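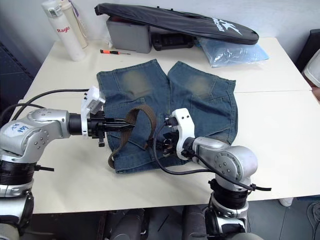 衣類スチーマー「Skorimon」を2か月使ってみた感想

アイロンが嫌いです。台を出すのが嫌い、コードが足に引っかかるのが嫌い、右袖をかけているあいだに左袖に新しいシワができているのがいちばん嫌い。なのでここ数年、シワになる服は買わないという雑な方針で生きてきたんですが、職場が変わって襟のついた服を着る日が増えてしまい、とうとう衣類スチーマーに手を出しました。

買ったのはRandentの「Skorimon」という機種。Arkaticoという通販の家電コーナーをだらだら眺めていて、1,000円引きのクーポンが出ていたのでそのまま勢いでポチッと。レビューはほとんど読んでいません(読み始めると一晩つぶれるタイプなので)。

届いてまず思ったのは、箱がでかい。本体は片手で持てるサイズなのに、箱がやたら立派なんです。中に紙の仕切りがぎっしり入っていて、資源ごみの日まで玄関で邪魔でした。付属品は計量カップ、ブラシの先っぽ、薄いミトン、説明書。収納袋はなし。旅行にも持って行けますと書いてあるんだから、袋くらいつけてくれてもいいのに!

説明書はまあまあ親切です。ただ、字が小さい。それから水の入れ方の図がちょっと分かりにくくて、タンクのふたを逆向きに閉めようとして格闘しました。ツメのあるほうを手前にして、カチッと音がするまで押す。これから買う人はそこだけ覚えておいてください。わたしは音がする前に持ち上げて、床に水をぶちまけました。

さて肝心の使い心地。電源を入れてから蒸気が出せるようになるまで20秒です。台所のタイマーで計りました。朝の着替えの途中で「あ、背中がしわしわだ」と気づいても、靴下を履いているあいだに準備が終わるので、この速さは本当にありがたい。前に姉から借りた古い機種は、待っているうちに別の服に着替えたくなるくらい遅かったので、それだけで買った甲斐があったと思っています。

スチームの強さは3段階。弱はブラウスやスカーフ、中は普段着全般、強は厚手のもの用です。わたしは九割がた中で使っています。弱はほんとうに弱くて、湯のみの湯気のほうが元気なんじゃないかと思うくらい。ただレーヨンのブラウスだけは弱がいいです。中でやったら脇のところがぺたっとテカりかけて、慌てて離しました。

得意なのは、まずニット。これはもう感動しました。たたみジワがふわっと消えて、ちょっとくたびれていたセーターが起き上がってくる感じ。次にポリエステルのワンピース。ハンガーにかけたまま、裾を軽く引っぱりながら上から下へ動かすだけで済みます。カーテンにもかけてみたんですが、腕が疲れるのと途中で水がなくなるのとで、二度目はないかな……。

反対に苦手なのは、綿のシャツの前立てと襟。ぱりっとはなりません。「着ていて恥ずかしくない」くらいまではいくけれど、クリーニング屋さんの仕上がりを期待するとがっかりします。麻も同じ。麻はシワも味だと自分に言い聞かせて着ています。
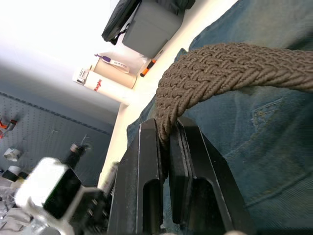 重さの話もしておきます。水を満タンにすると、手首にずしっときます。上着を一枚やるくらいなら平気でも、家族のぶんをまとめてとなると途中で休憩が要る。わたしは握力が残念な人間なので、水は半分だけ入れて、足りなくなったら足すやり方に落ち着きました。面倒といえば面倒だけど、腕がぷるぷるした状態で高温のものを振り回すよりはずっといいです。

そしてコード。これは長くて優秀です。うちは鏡の前にコンセントがなくて、以前は延長コードを使っていたんですが、Skorimonはそのまま届きました。根元がくるくる回るようになっていて、ねじれにくいのも地味にうれしい。ただ色が真っ白なので、もう汚れてきました。濃い色のコードにしてくれたら満点だったのに。

音は、強にすると「シュゴー」とけっこう鳴ります。早朝に使ったら、寝ていた夫が「何か漏れてる?」と起きてきました。弱と中なら、隣の部屋までは気になりません。

ところで、同じ教室で刺繍を習っているGiang Trươngさんもスチーマー派で、教室の帰りにコツをいくつか教わりました。効いたのが「蒸気を当てたあと、すぐ着ない」というやつ。当てた直後の布は湿気を含んでいるので、そのまま着ると座ったとたんに新しいシワがつく。ハンガーにかけて、朝ごはんを食べて、それから着る。たったこれだけで、夕方のスカートのお尻のあたりがぜんぜん違いました。

もうひとつ教わったのが、服の裏側から当てる方法。黒っぽい服や、プリントのある服は裏からのほうが安心です。プリントTシャツの表からうっかり強で当てて、絵がべたっとした経験のある人、いますよね? わたしです。

デニムにはどうかというと、これが意外と悪くない。パンツ類は、ベルトやポケットの中身を抜いてから、膝の裏と腰まわりを強で。厚いので一度では効かず、縫い目の重なったところは何度か往復します。折り目をきっちりつけるのは無理ですが、引き出しの奥で変なふうに折れてしまった跡くらいならなんとかなります。ショートパンツは面積が小さいぶん早くて、夏はお世話になりそう。

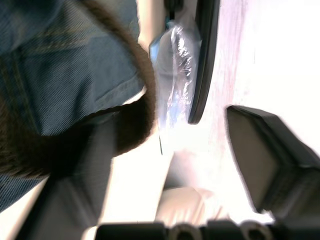
少し色あせた青のデニム。綾目と縫い目のあたり。

におい取りの効果も売りのひとつみたいで、箱に大きく書いてありました。焼き肉のあとのコートで試したところ、翌朝にはまあ気にならない程度。でもベランダに干しただけでもそうなった気がするので、ここは評価保留にしておきます。古着屋のあの独特のにおいには、残念ながら勝てませんでした。

お手入れは、使い終わったら残った水を捨てるだけ。のはずなんですが、この「だけ」をついさぼるんですよね。一度そのまま何日か放置したら、次に使ったとき最初の蒸気に水滴が混じって、水色のブラウスに点々がつきました。乾いたら消えたのでほっとしましたけど、それ以来、使い始めは必ず流しに向かって空打ちするようにしています。

置き場所は悩みました。自立はします。でも底が狭くて、うちの猫が横を通るだけで倒れそう。結局、La というシリーズの小さいスチールラックを買って、その下の段に寝かせてあります(もちろん冷めてから)。スチーマーを買ったせいで家具が増えるという、よくある失敗です。ラックは組み立てが簡単でかわいいんですが、棚板の端がちょっと鋭いので、そのうち別に書くかもしれません。

不満をもう少しだけ。ボタンの位置が、わたしの手だと親指がぎりぎりです。押しっぱなしにするロック機能はついているんですが、そのロックが固い! 爪が長い人はたぶんイラッとします。あと、水の残りが見える窓が小さくて、夜だとほぼ見えません。蒸気がへなへなになってきたら水切れ、と体で覚えました。

付属のブラシは、コートのほこり取りにそこそこ使えます。毛が短いので起毛した生地には物足りない感じ。ミトンのほうは薄すぎて、熱がじわっと来ます。わたしは台所の鍋つかみで代用しています。見た目は最悪だけど熱くない。

どんな人に合うかというと、毎朝一着だけ、出かける前にさっと整えたい人。シャツを毎週まとめてばしっと仕上げたい人には、普通のアイロンのほうが早いと思います。わたしは結局、アイロン台を押し入れの奥にしまいました。捨ててはいません。冠婚葬祭のときの夫のシャツだけは、やっぱりアイロンが要るので。

友達に「買ってよかった?」と聞かれたら、よかったと答えます。もう一台買うかと言われたら、次はもう少し軽いのを探すかな。クーポンがなかったらちょっと迷う値段ではあるので、急ぎでない人はセールを待ってもいいと思います。替えのタンクのふたが単品で買えるのかどうか、いまメーカーに問い合わせ中です。返事が来たら追記します。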